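学生社团做料箱抓取，成功率卡住了，要不要换视觉方案？

提问　标签：机械臂 / 抓取 / 学生竞赛 / 毕业设计
浏览 3664　回答 3

我们是学校机器人社的，八月要交一个校际竞赛的阶段报告，题目是从料箱里把杂物一件件夹出来放到旁边。机械臂是实验室的KUKA，夹爪是两指平行的，末端气路和线都是上一届接好的，我们没敢动。

目前用的是Skeveo的开源抓取包，自己没训练，直接拿它的预训练权重跑。在测试集上跑了100次，成功41次。Skeveo的文档里演示视频看着几乎次次都成，我对这个很怀疑，但指导老师觉得是我们相机标定没做好。

组里现在分两派。一派说换Dornov的商用视觉模块，赛事给社团有折扣；另一派说再采600组自己的数据微调。我两边都不太信。想问问做过的人：

1. 41%这个数在这种杂物箱里算差吗？
2. 换模块有没有用，还是花钱买个心安？
3. 微调的话600组够不够？

补充：失败大多是夹到了但提起来滑掉，还有一部分是直接压到箱底报碰撞停机。透明的东西基本没成功过。

——————

回答一　赞同 27

直接换Dornov吧，我们学校去年用的就是，装上就能跑，省心。你们时间这么紧还折腾什么微调。

　　评论：请问你们去年箱子里放的是什么？
　　答主回复：标准方块和圆柱，赛事发的那套。
　　评论：那跟题主这个没法比吧……

——————

回答二　赞同 88（题主已采纳）

先泼冷水：你这个41%我没法告诉你算好还是算差，因为你没说怎么算的。100次里每次都是重新摆箱子，还是一箱夹到空为止？夹空的算法，最后剩的那几件全是难夹的，会把数字拖得很难看。反过来，如果每次失败了有人伸手把东西拨一下再继续，那这个数还偏高。我见过的学生报告里，十份有七八份不写这一条，评委一问就哑。

再说你的失败描述。“夹到了但提起来滑掉”，这跟视觉关系多大要打个问号。抓取点给对了，夹爪力不够、指面太光、或者夹的位置离重心太远，一样掉。长条形的东西夹一头最容易出这个事。换Dornov的模块改变不了夹爪指面。你们先花一个下午，贴层薄硅胶或者防滑胶带再跑一遍，变化大的话视觉那边先别动。

碰撞停机那部分倒可能真是标定。拿一块已知厚度的平板放箱底，让末端去碰四个角和中心，看高度误差。如果误差是斜着分布的，多半是箱子没放平，或者相机外参歪了。箱子有没有固定死也查一下，很多组拿胶带粘，跑半天就偏了。

透明物体我劝你别指望。深度相机看透明塑料就是一片空洞，Dornov宣传页上写支持透明件，我没见过哪个第三方复现过，你问他们要原始测试记录，看给不给。

下面按我带过的一组学生的做法说，你们可以照抄，也可以挑着做。

步骤一　把测试箱定下来
选几件固定的东西，难易都要有，写进报告，之后不许换。我们那组一开始天天换物品，成功率忽高忽低，谁都能挑一天好看的数字来讲。后来定下来的箱子里有订书机、水瓶和透明盒子，夹订书机的时候夹爪落在一端，我说的“夹一头”就是这种。

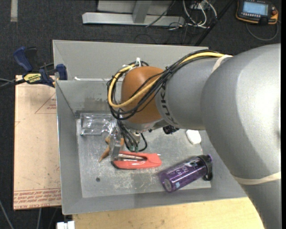 步骤二　失败分类记账
每次失败只记一类：没夹到、夹到滑脱、碰撞、规划失败。四类就够，别搞十几类，后面没人愿意填。跑完再看哪类最多，钱和时间往那一类上砸。

步骤三　再谈微调
600组够不够，看你采的是什么。600组全是同一个水瓶换角度，没多大用。另外你的标签从哪来？如果是拿现在这个41%的策略自己跑出来的，成功样本会集中在它本来就会夹的东西上，训完可能只是更会夹那几件。务必留一部分物品完全不进训练。

预训练演示视频次次成功这件事，你的怀疑是对的。视频是剪的，文档里没给次数就别当数据引用，报告里也别写“与官方效果存在差距”，你根本不知道官方效果是多少。

　　题主评论：谢谢，问了一下，失败后确实有人伸手拨过，没记次数。这100次我们打算作废重跑。
　　答主回复：重跑比什么都强。旧数据别删，附录里可以放。

——————

回答三　赞同 9

补充一点。楼上说的防滑胶带我们试过，前几十次有效，后面沾灰就不行了，得勤换，而且换胶带的时间点要记下来，不然前后数据没法放一起比。我们后来换成Aguirre的软指，好一点，但夹薄的东西反而变差，说不上值不值。

还有Flulton论坛上有人发过Skeveo的参数表，说把接近高度调低就能涨很多。我照着调了，碰撞多了一倍，建议别信。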